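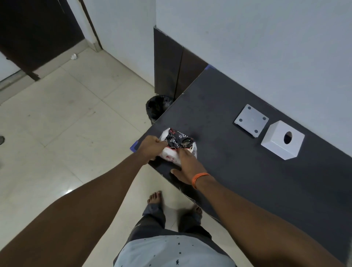
The Night Packers

25 shares | 4 comments

Before the machine came, my whole shift was napkins. Open the packet, square up the stack, fit it in the box, close the box, next. I could do 299 in a shift if my back was good and the radio was on, and I was proud of that number – I used to say it out loud on the bus home, just quietly, to the window.

The Strömberg arrived at Porine in August on a flatbed, wrapped like a sofa. It was a long green thing with two arms and a belt, and it did the boxes for the hotels, the plain ones, all the same size, all day long. We stood along the wall with our coffee and watched it do its first row. Oh, it was beautiful! I had expected to hate it. I'd practiced hating it all summer. But it picked up a stack and set it down so softly that the woman next to me put her hand on her own chest, and then we all clapped like people do when a plane lands.

The afternoon after that the supervisor read out the new lists. Half of us were going to the loading side, a few to the office, and I was going to something called small work. I asked what small work was. She said it was everything the Strömberg couldn't do yet, and she handed me a sack of it.
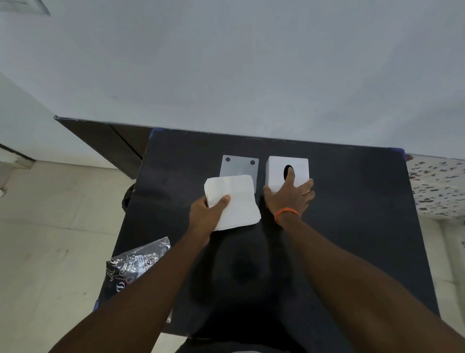
There was so much of it! I took it home that first week, because the small work bench hadn't been built, and I spread it out in the evenings and got to know it. Napkins that came a little puffed up at the edges and had to be coaxed. Boxes whose lids sat a hair too tight. Packets that opened clean on one side and tore like an old letter on the other. The machine wanted every stack to be the same stack. I had spent eleven years finding out that they never are, and for the first time somebody at Porine wanted me to write that down.

So I wrote it down. I filled a school notebook. Press the pile before you lift it, or the top one slides. If the box is light, keep a hand on it. If the plastic won't give, stop pulling and find the seam with your thumbnail. The supervisor typed it up and sent it to the engineers at Fovow, and they wrote back with questions – real ones, good ones! How do you know the pile is pressed enough? I read that one four times at the kitchen table. I pressed a pile, and then another, with my eyes shut. In the end I answered that it stops arguing with you. They wrote back that they could work with that.

Other things changed too, and some of them I didn't love. Lunch got quieter with the loading people gone to their own break room. The old line had a rhythm, and you could tell who was tired just from the sound of it, and now the hall hummed on one note from start to finish. I missed the swearing. I missed racing.

But I had stopped taking the pills for my shoulder. I noticed it on the bus, with nothing to tell the window.

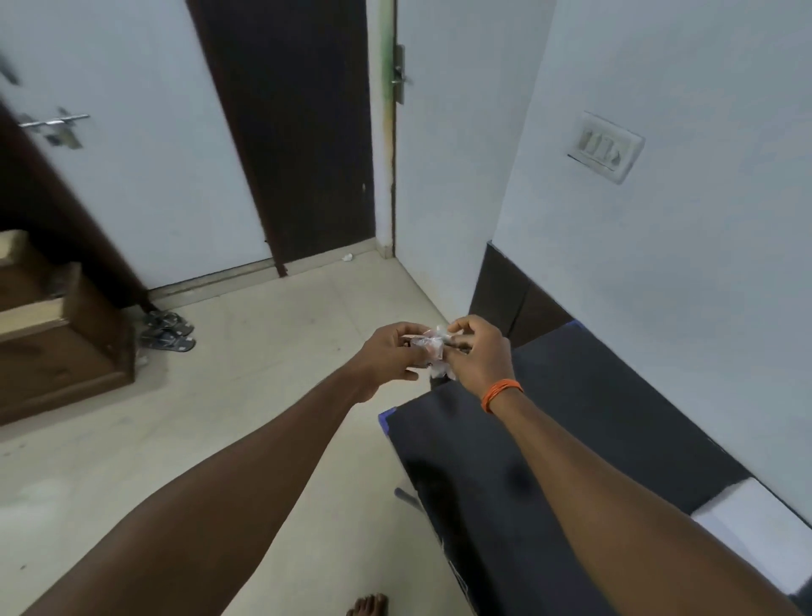 The Lakel

They named the second machine the Lakel, and it was built for small work. It came in winter, and it was half the size of the first one, with fingers so thin I was afraid of breathing near them. My notebook had gone into it, page after page. The date on the delivery slip was Wed 5 December, and I kept the slip.

It tried 76 packets that day. It ripped a good many of them. It dropped a stack on the floor and kept right on going with empty fingers, very serious, and the whole hall laughed so hard that the loading people came in to see. I told the engineer it was pulling when it should be looking for the seam. She changed something on her screen and asked me to show her, slowly, and I did, and she watched my thumb the way I used to watch the clock.
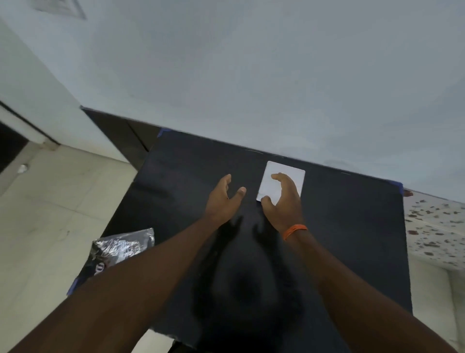
Both hands by the white card, on the black board.

Near the end of the shift the Lakel picked up a packet, turned it over, and waited. Then it turned it back and felt along the edge, a little at a time, and the plastic opened in one straight line.

"It's got your way of doing it," the engineer said.

I said it was holding it too low. Then I pulled up a stool, because there was a whole sack left, and I wanted to see what it would do with the puffy ones.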